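Tue 17 January

The Folladby shelf

I have finished the second-hand novel I bought in May, which at 238 pages works out as a reading pace normally associated with erosion. It's called Folladby, it cost me £2 plus postage, and the seller listed it as "very good". Somebody had underlined every mention of soup.

It's one of those comedies where a woman inherits a seaside guesthouse and a man with a van keeps turning up to mend things. I liked it more than I let on at work.

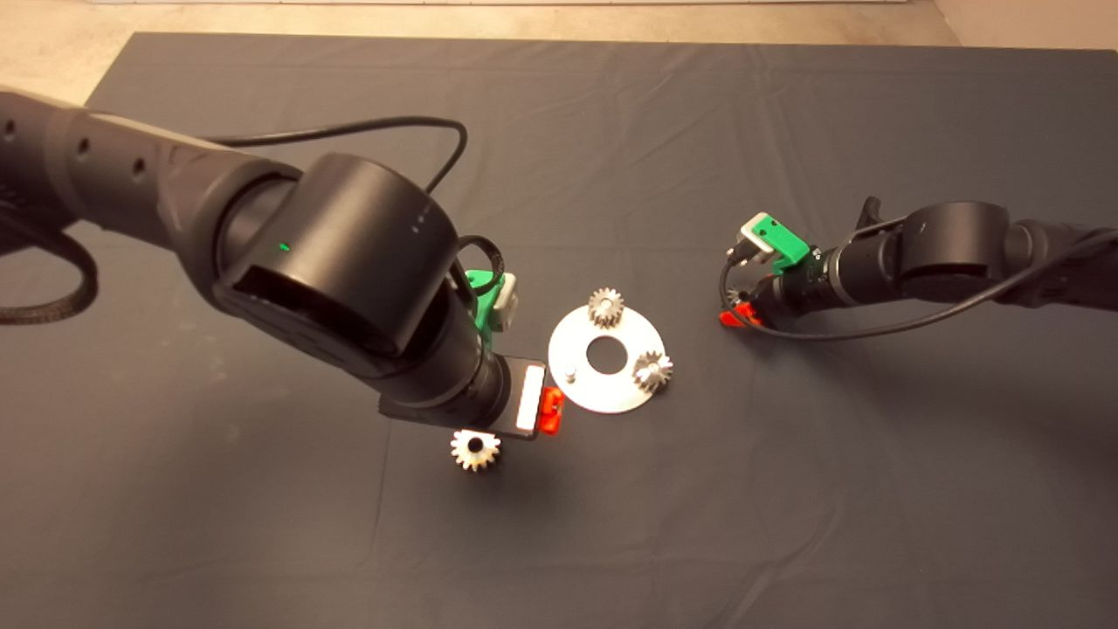 The trouble starts in chapter 9, when the ex-husband arrives with a greyhound and a business plan. He's called Melus, for reasons the author keeps to herself, and he talks like a bank leaflet. I was hoping the sea would get him. It has several chances.

Chapter 11 is lovely, though. The guesthouse boiler goes, everyone ends up in the kitchen in their coats, and for once the man with the van can't fix it. I read that bit twice and missed my stop.

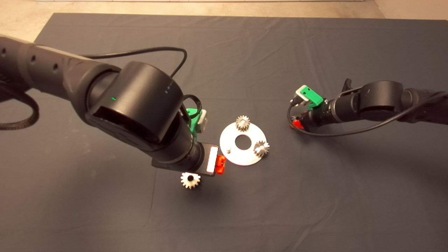
I've since ordered the sequel from Mudix, who had one copy left in "acceptable" condition. I've bought "acceptable" from them before and it arrived without its last page, so I still don't know who married whom in The Aoki Letters. If you have a copy, please look and tell me. I think it was the dentist.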